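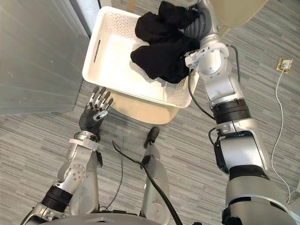 Mastering for vinyl and streaming from one session
Speaker notes, Sternbridge audio track, afternoon slot

Slide 1. Scope

Electronic music, album length, independent label, one mastering session with two deliverables. Working example throughout is the Amlow album on Itix. Vinyl run was 500 copies, digital release the same day. No mixing advice in this talk. If people ask about mixing, point them to the morning session.

Slide 2. What the label sent

Eleven stereo mixes, 24-bit, 48 kHz. Peaks between -6 and -3 dBFS on most tracks. Two had a limiter left on the mix bus. I asked for those again without it and got them back by the evening.
Say this slowly: a limited mix can be mastered for streaming, but the cutting engineer inherits the flattened transients and gains nothing from them.

Slide 3. Side lengths

Total running time was 46 minutes. At 33 rpm on a single 12-inch, that puts 23 minutes on each side. It can be cut, but at a lower level than a club 12-inch, and the bass will decide how much lower. Itix considered a double and decided the budget didn't allow it.
Options I gave them:
Drop one track from the vinyl and keep it digital only.
Shorten the two long intros.
Accept the lower level.
They dropped a track. Side A came down to 20 minutes, side B to 21.

[Pause. Ask how many in the room have had a side rejected for length.]

Slide 4. Track order and inner groove

Linear speed falls as the stylus moves inward, so high frequencies suffer most at the end of a side. The original order had the brightest track closing side A – open hats for six minutes and a vocal with strong sibilance. We swapped it with the second track. The digital order stayed as the artist wanted it.
Have the before and after lists on screen. Leave them up.

Slide 5. Low end

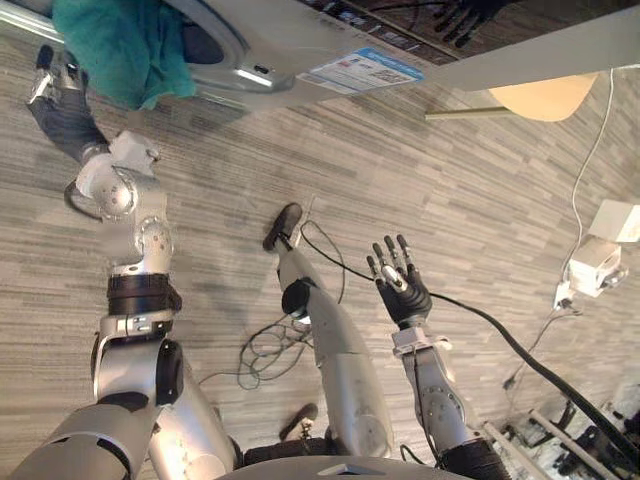
Robot arms, a leg and a round drum opening, seen from above.

Stereo bass produces vertical movement of the stylus. Too much of it and the groove gets shallow enough to skip. On the vinyl masters I filtered the side channel with a high-pass at 150 Hz, gentle slope. Three tracks needed more than that because the kick had a stereo room reverb on it. For those I requested a kick stem and summed it to mono before the master chain.
The streaming masters kept the stereo low end. Play the A/B here, 20 seconds each. Check the sub is on before starting.

Slide 6. Sibilance and hats

De-esser on the vocal tracks only, centered at 7 kHz, 2 dB of reduction on the loudest syllables. On hats, a dynamic shelf above 10 kHz. Don't low-pass the whole record by habit. The cutting room has its own acceleration limiter and the engineer will tell you if it is working too hard.

Slide 7. Level

Streaming set: -9 LUFS integrated for the club tracks, -12 for the two ambient pieces, true peak at -1 dB. The services will turn the club tracks down. The label knew that and wanted the density anyway.
Vinyl set: same EQ decisions, no final limiter, peaks wherever they fall. Cutting level is set at the lathe, so a loud file doesn't make a loud record.

Slide 8. Delivery

One WAV per side for vinyl, with gaps already in place, plus a cue sheet with start times. Individual WAVs for digital. Put the version in the file name. On the Ibrahim EP the plant received two files for side B with the same name and different lengths, and the job sat for a week until the label answered.

Slide 9. Test pressings

Listen to every copy the plant sends, on two turntables if possible. A click in the same place on all of them points to the lacquer or the metalwork. A click on one copy is usually just that copy. Amlow's tests had one repeatable tick on side B, third track. New lacquer, new plating, release moved back to August.

Slide 10. Questions

Likely ones: half-speed cutting, DMM versus lacquer, whether to send 96 kHz files. Short answers only, the room has to be cleared by 4:30.
Session template and cue sheet are on the Sternbridge download page.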